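2022-02-28
Albertina Salgado
Filed under: Bench Notes / Containers & Sorting

Continuing the basket comparison for the Wadside shelving job. The question is still which open container we standardize on for small mixed goods: the brown wicker or the yellow plastic. Wuyts quoted both at the same price per carton, so cost doesn't settle it.

Requirements carried over from August:

- Goods visible from standing height without moving anything.
- Contents can be lifted straight up and clear of the rim.
- Floor of the basket holds small items level.
- Wipes clean.

Setup: white table, wicker on the left, yellow on the right, bare tabletop between them. Mixed load in the yellow basket only. Wicker left empty for reference.

Load is the short list, one of each: toy croissant, toy carrot, small dark-lidded jar, roll of clear packing tape, toy lion, lavender foam cube. Picked for spread of shape and stiffness. The full Stumside list runs to 721 lines and most of it is near-duplicates of these.

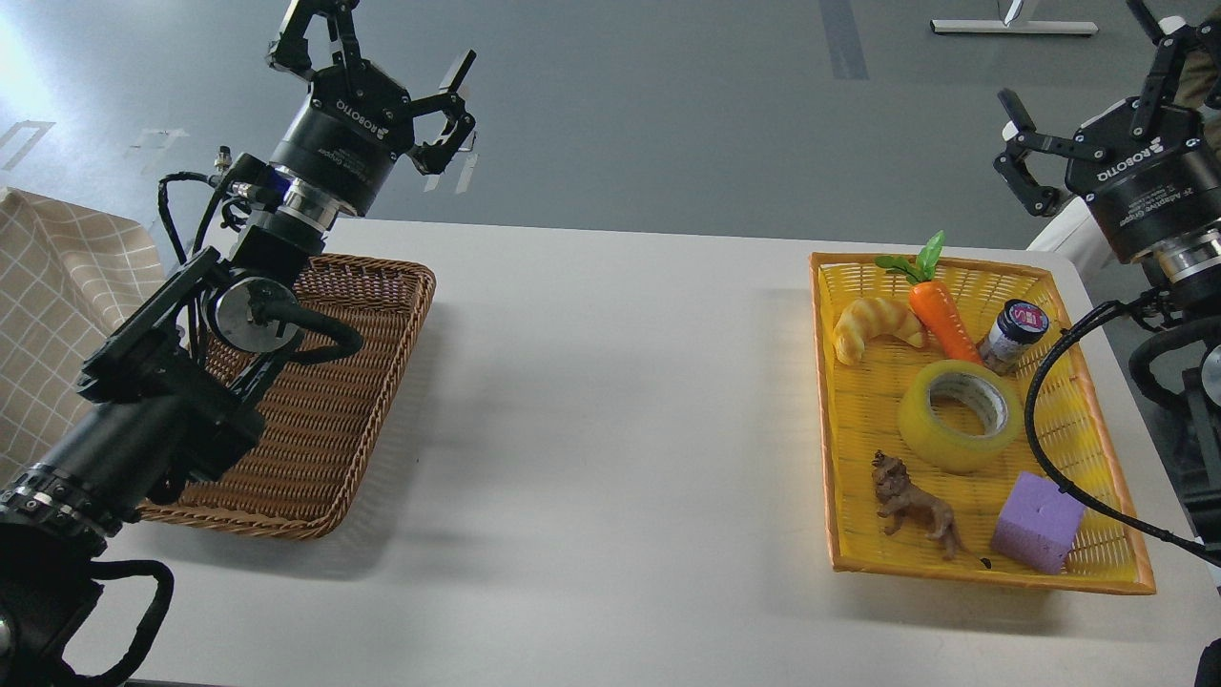 Yellow basket, short list loaded. Wicker empty.

Observations on the yellow:

The carrot is the only item with a clear height problem. Its leaves come up past the back rim. Acceptable on an open shelf, not acceptable if we stack. Either lay it diagonally or exclude anything with a soft top from stacked positions.

The jar leans a little. Small base, open floor. Would like to repeat with a card liner cut to the basket floor before blaming the jar. Part of the red-and-white label shows, so it can still be identified by color.

Tape roll in the center, core showing. Good position for it. Widest flat item should go down first and the rest go around it. Adding that to the packing sheet.

Foam cube in the front right corner. Light enough that position hardly matters, but a corner stops it from drifting when the basket is carried.

There is a dark fleck on the floor near the lion's hind leg. Against yellow it shows immediately, which I count in favor of the color. The same fleck in the wicker would be hard to find.

Wicker: tight diagonal weave, rolled rim, looks better on a shelf. Interior goes dark as soon as anything passes over it. Fails the visibility requirement for small brown or black goods unless the shelf is lit. Cleaning will be by brush, so budget more time per basket.

Spacing: the gap between baskets is wide enough to set an item down in transit, and I would keep it. The Granider layout drawing pushes containers edge to edge to gain shelf count (nearly 3,000 positions against 1,309 in ours). That number assumes no one ever needs to put anything down.
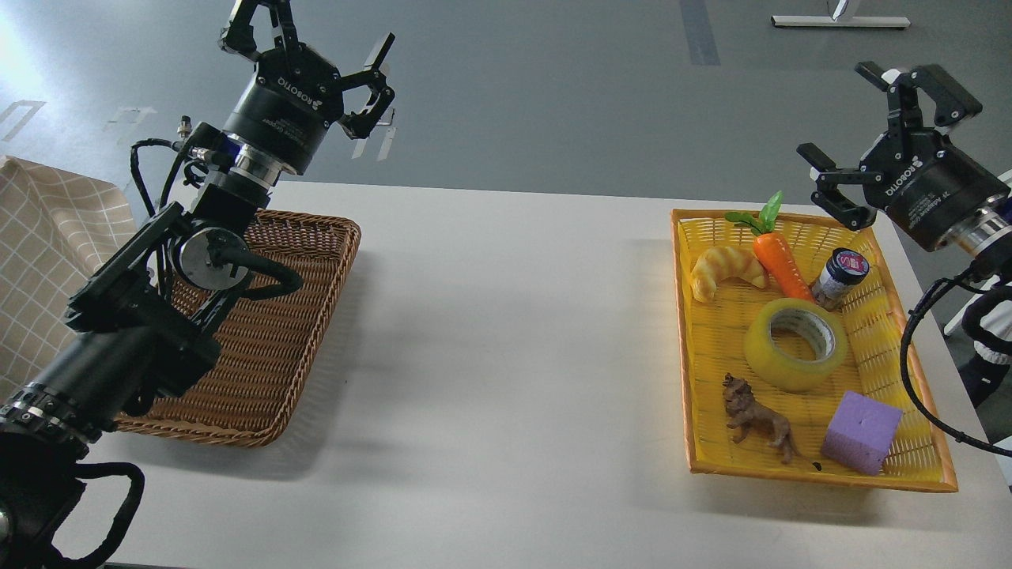
Still to do

1. Same load in the wicker, same positions. Record which items can be identified from standing height.
2. Card liner in the yellow, check the jar again.
3. Carry test, 20 lifts per basket, note any item that changes position.
4. Move the grid-pattern cloth from the left edge of the table before the carry test. It hangs where the wicker would be lifted.
5. Ask Wuyts whether the yellow comes in a deeper version with the same footprint. If so, the carrot question goes away and stacking is back on the list.

Provisional choice is yellow for working stock, wicker for display only. Not sending this to Wadside until items 1 and 3 are filled in.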